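Ticket 1864
Product: Castano desktop 3D viewer
Opened by: Benvinda Serrano
Assigned to: Rodrigo Magalhães
Priority: Normal
Status: Closed, workaround given

Opened Sunday, December 1, 2019

Benvinda Serrano wrote:
Castano stops with error 257 when I export a catalog to PDF. The export bar gets to the last page and then the program closes. There is no file in the output folder, only a temp file of zero bytes. Single pages export fine. The catalog has 17 pages and it exported without trouble in June. I have restarted the computer and reinstalled Castano, same result both times.

Rodrigo Magalhães wrote:
Thanks for the report. Error 257 means the program could not write the finished file. Please check three things: how much free space is on the drive, whether the output folder is on a network share, and whether the catalog name has any accented letters in it. Send the export log too. It is under Help, Show Logs.

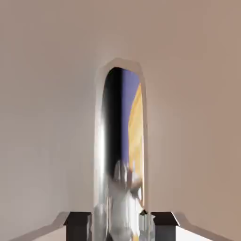
Benvinda Serrano wrote:
Plenty of free space. The folder is on the office share, the one called Camness. The catalog is named Brandão after the client, so yes, there is an accent. Log attached. I tried saving to the desktop and got the same error, so I don't think it's the share.

Rodrigo Magalhães wrote:
The log shows the pages being built correctly. The failure comes at the rename step, when the temp file gets its final name. Please rename the catalog to Brandao, without the accent, and export to the desktop again. Leave everything else as it is.

Benvinda Serrano wrote:
That worked on the desktop. All the pages are there and the links open. On Camness it still fails, but now the message is "access denied" and the program stays open.

Rodrigo Magalhães wrote:
Then there are two problems. The first is ours — the rename step does not handle accented letters on your version. The second is a permission on the share. Your account can create files there but can't rename them. Whoever runs the server needs to give you Modify rights on the folder.

Benvinda Serrano wrote:
Monelov looks after our server. They changed the rights this afternoon and the export to Camness went through. I would still like to use the client's proper name in the file.

Rodrigo Magalhães wrote:
Understood. Until the fix is out, export without the accent and rename the PDF afterward in Windows. The links inside it are not affected. The naming bug has its own ticket now and you are on the notify list. Closing this one.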